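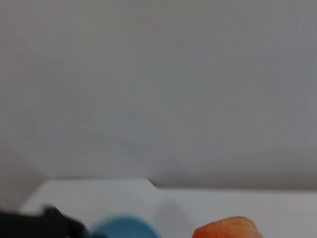

Teaching by hand is back on the schedule at Brirkham, and this time I was handed the controls. The idea is simple enough to fit on a sticky note, which is where Marisa Lombardi wrote it. You drive the arm by remote, you do the job properly, the recorder keeps everything, and then you do it again. My first surprise was how little the wrist camera has to say for itself. You sit down expecting a cockpit view and you get a gray wall, a white surface, the top of something blue and the top of something orange, all as soft as if you'd left your glasses in the car. Marisa's advice was to stop asking it for information it doesn't have and look at the arm like a normal person.

For anyone who missed the January issue, our remote setup is called Clurkero. It is a small handle on a stand, and whatever your hand does to the handle, the arm attempts at the other end. It copies your good ideas. It also copies your sneeze, your reach for the coffee, and the little shrug you give when somebody asks how it's going. I was told to keep both feet on the floor and my opinions out of my wrist.

A full set is 20 demonstrations. I finished 11 before Marisa stopped me for what she called a chat. My runs were too careful, apparently. I would creep up on a thing, stop to think, back away, and creep up on it again, and the recorder took all of that down as though it were technique. Train an arm on enough of it and you get a very expensive machine that hesitates. We threw out 3 of the runs on the spot, and she was kind enough not to say which had been the worst, although she did sigh at one of them twice. 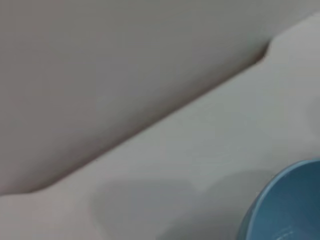 Sillell, the program that goes through our recordings afterward, shows you your own work at whatever speed you can bear. I recommend slow, and alone. In one stretch I had the camera pointed at a great deal of gray panel, with the blue bowl down in the lower right corner and a soft shadow lying next to it. I'd like to report that I was lining up an elegant approach. Marisa looked at it, then at me, and asked whether I had been watching the bowl or the screen. She wants the bowl farther into view when people practice with the wrist camera, so that the recording holds something worth learning from besides blank panel.

She also has views on variety. If every run starts from the same spot, the arm learns the spot. So you start from the left, then higher up, then from somewhere inconvenient, and you try to behave the same way when you arrive. I found this harder than it sounds. By the second hour I had developed habits, among them a tiny flourish at the end of each move which I was rather proud of and which has since been trimmed.

The other method, where you take hold of the arm itself and walk it through the job, has its fans here too. Vitale is the project that uses it most, and they will tell you at lunch that it's more natural. It probably is. It is also a fair upper-body workout, and your sleeve ends up in half the recordings. I tried it for one run and went back to the handle, where at least I could sit.

The shared library now stands at 1,610 demonstrations, mine included, minus the ones we don't discuss. Marisa would like more left-handed drivers, more people who have never touched the handle before, and fewer people who narrate while they work (I have apologized). Sessions are booked through her directly. Bring a sweater, leave the bracelets at your desk, and if she says she'd like a chat, put the handle down first.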